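Moisture control in packaged baked goods: notes from the spring storage trial

The Nurwood test kitchen has finished its first full storage trial on shortbread, butter cookies and filled cookies. The work was set up by Oranuch Wiriya after several members reported that product packed crisp on Monday was reaching their shops soft by the weekend. A short account of the method and the main results follows. The full tables are available from the office on request.

The quantity that matters is water activity, which is related to moisture content but is a separate measurement. Two components of a product can hold very different amounts of water and still be in balance if their water activity is the same. When it differs, water moves from the higher value to the lower until the two meet. A dry cookie next to a soft filling will take up water from the filling even in a perfectly sealed pack. Better film or a tighter lid does nothing about this.

The trial used 386 packs from two bakeries, Montoya and Stondine. Packs were held at a constant 20 degrees Celsius and opened on a fixed schedule. At each opening, one cookie went to the water activity meter and one to the snap test. Lamai Chaimongkol ran the meter and checked it against two salt standards every morning before the first reading. Readings taken before the sample cup had settled to chamber temperature were thrown out and repeated.

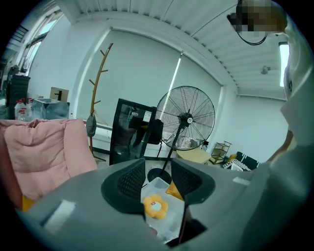 Seal quality was the largest single source of variation. Heat-sealed film bags gave close agreement between packs of the same batch. Snap-lid containers did not, and the spread grew with time. Montri Chaiyaporn traced most of it to lids that had been pressed down at the center only, leaving one corner slightly raised. Clear plastic containers of the general sort a flower-shaped cookie is resting on here are popular for counter sales because the shape and color sell the product, but members using them should treat the printed shelf life as valid for the closed pack only. Press all four corners, then run a thumb along each side.

Cooling time was the second factor. Cookies packed warm gave off enough vapor to raise the humidity in the headspace, and the outer edge softened first. Zsolt Pap recommends checking the core temperature of a cookie from the middle of the rack. The edge trays cool faster and give a misleading figure.

For filled products, the practical options are to lower the water activity of the filling or to put a fat layer between filling and cookie. Adding glucose syrup or glycerol to the filling worked in the trial at modest levels, though tasters noticed glycerol at the highest level tested. A thin coat of cocoa butter slowed transfer but cracked where it had been brushed on unevenly.

The second round starts in June and will cover oat cookies and crackers. Members who want product included should send batch records with the samples - flour lot, bake time, cooling time and pack type at minimum. Samples without records cannot be used. Contact Uchenna Yusuf at the Gesance office for labels and the delivery schedule.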